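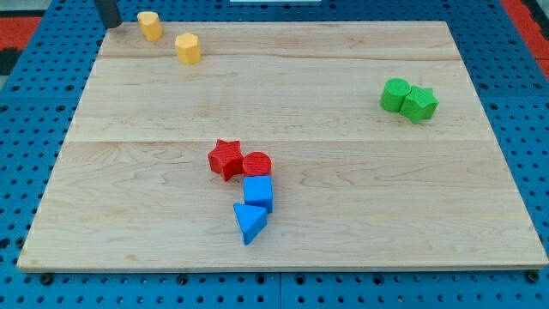
About Reisinger Panel

Reisinger Panel makes edge-glued hardwood panels for furniture shops, stair builders and school suppliers. The plant is in Zitmont, with a second kiln yard in Dunmont. Species in regular production are hard maple, soft maple, white oak, red oak and cherry. Walnut is run twice a year to order.

The company started as a custom drying service for small sawmills. Most of those mills had no kiln and sold green lumber at a discount. Gluing was added when several drying customers asked for wide stock that would stay flat, and within a few years panels had overtaken drying as the main source of income. Custom drying is still offered in Dunmont when chamber space allows.

How the work is organized

Lumber arrives at Dunmont graded and stickered. It is air dried under roof until it reaches a moisture content suitable for the kiln, then dried on a schedule set by species and thickness. Target moisture content for interior panels is 6 to 8 percent. Every charge is conditioned at the end of the schedule to relieve drying stress, and sample boards are cut and checked for casehardening before the charge is released.

Dried stock is trucked to Zitmont and held in the conditioning room until readings across the pack agree. It is then surfaced, ripped and sorted by color and grain. Strips are laid up by hand. A machine can sort for width and length, but color matching in maple depends on judgment, and our layup crew is trained for at least 14 weeks before working without a second person at the table.

Edges are jointed and glued the same shift. We use a cross-linking PVA adhesive for interior panels and a two-part emulsion for panels that will see occasional moisture. Neither is rated for continuous exterior exposure, and we do not sell panels for that purpose. Clamp pressure is set by species. After clamping, panels rest for a full day before sanding. Sanding sooner leaves sunken joints once the moisture from the glue has left the wood.

Testing

Two panels from each production lot are cut up for block shear testing. Results are recorded as shear strength and percent wood failure. A lot that falls below the limit for its species is held, and the cause is found before any of it ships. Test records are kept for 17 years and can be requested by lot number, which is stamped on the back of each panel.

Flatness is measured on a reference table at the end of the line. Customers should note that a panel which leaves here flat can still cup if it is stored against a concrete wall, left with one face covered, or finished on one side only. Storage instructions are included with every delivery.

Grades

Select: one face clear, color matched, strips full length.
Standard: small sound knots and mineral streaks allowed on both faces, strips full length.
Shop: finger-jointed strips, color not matched, intended for paint or hidden parts.

Thicknesses run from 5/8 inch to 1 3/4 inch. The maximum stock width is 54 inches. Wider panels can be quoted but are made in two passes and take longer.

People

The company has 59 employees across both sites. Lucimara Conceição is plant manager in Zitmont. She joined as a kiln operator, later ran the test bench, and wrote the lot tracking procedure now in use. Technical questions about adhesives, moisture or test results should be addressed to her office.

Apprentices are taken on each September. Applicants need a high school diploma or equivalent and should be able to read a tape to a sixteenth.

Offcuts and waste

Strips too short for finger jointing are sold in mixed pallets. Dry shavings and sawdust fuel the boiler that heats the Dunmont kilns, which covers around half of the heat demand over a year. Bark and wet waste go to Kornia, a mulch producer on the same road.

Visits

Trade customers may tour the Zitmont plant by appointment. Closed shoes are required, and eye and ear protection is supplied at the front desk. The kiln yard is not open to visitors.

Page last revised 26 Nov 2020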